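When the grip signal goes quiet
Speaker notes, June session
Speaker: Priya Strickland, Grollura

Opening

Good afternoon. I run the demonstration side at Grollura. We record people doing bench work with hand-held grippers, and the recordings go into training the arms. I have 40 minutes, and I want to spend most of it on one fault, how long we missed it, and what we changed.

The fault in one sentence: the left gripper stopped reporting its opening width for short stretches, and our software filled the holes with the last good value.

(Pause. Let them think about what that does to a policy.)

What we saw first

The first sign was on the arm, at the Pennington site. Myrtle Boateng was running the sorting task. The arm would reach the part, line up fine, and never close. Other times it closed on the way in and pushed the part across the table. She stopped the run each time with the pedal. No one was hurt, but one close call had her hand inside the fence line while the arm was still enabled. I'll come back to that.

We blamed the model. We retrained twice. Same behavior. That cost us 5 weeks, and I approved both retrains, so that one's on me.

Finding it

Hartmut Kettler asked for the raw width traces next to the video. We hadn't plotted them by hand in a long time. In the bad takes the trace goes flat while the fingers are clearly moving. A flat trace looks like a steady hand, so the quality check passed it.

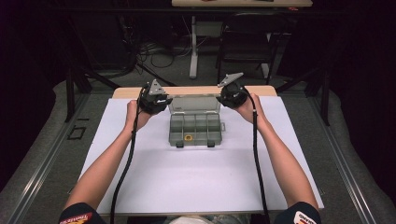
The dropouts lined up with wrist rotation. When the operator turned the left hand outward, the cable pulled at the connector and the signal cut out. When the hand came back, so did the signal. On the bench, with the gripper clamped down, we could not reproduce it. Rochelle Ferreira got it in under a minute by holding the thing the way operators hold it.

(If asked: the connector was a stock part and the supplier did nothing wrong. We had no strain relief at that end.)

What went wrong in the software

The logger held the last value on a missed packet. That was put in years ago to cover single-packet losses. There was no upper limit, so it would hold a value for two seconds as happily as for two milliseconds. Nearly every bad take had at least one long hold in it.

What we changed

Strain relief at the gripper end, with enough slack for a full wrist turn.
A missed packet is now logged as missing. Fill happens later, and only for short gaps.
The operator hears a tone when either side drops out.
Before each session, the operator turns both wrists through full range while Durkico, our logging tool, watches the signal.

The safety part

Back to Myrtle's hand. The arm had stopped moving, and she took stopped to mean safe. It was waiting on a grip value. The pedal now drops the drives, and the fence gate does the same on its own circuit. Flor Chambi wrote the new procedure. Copies are on the side table.

Questions

Expect one on whether we threw out the old takes. We pulled every take with a long hold and kept the rest.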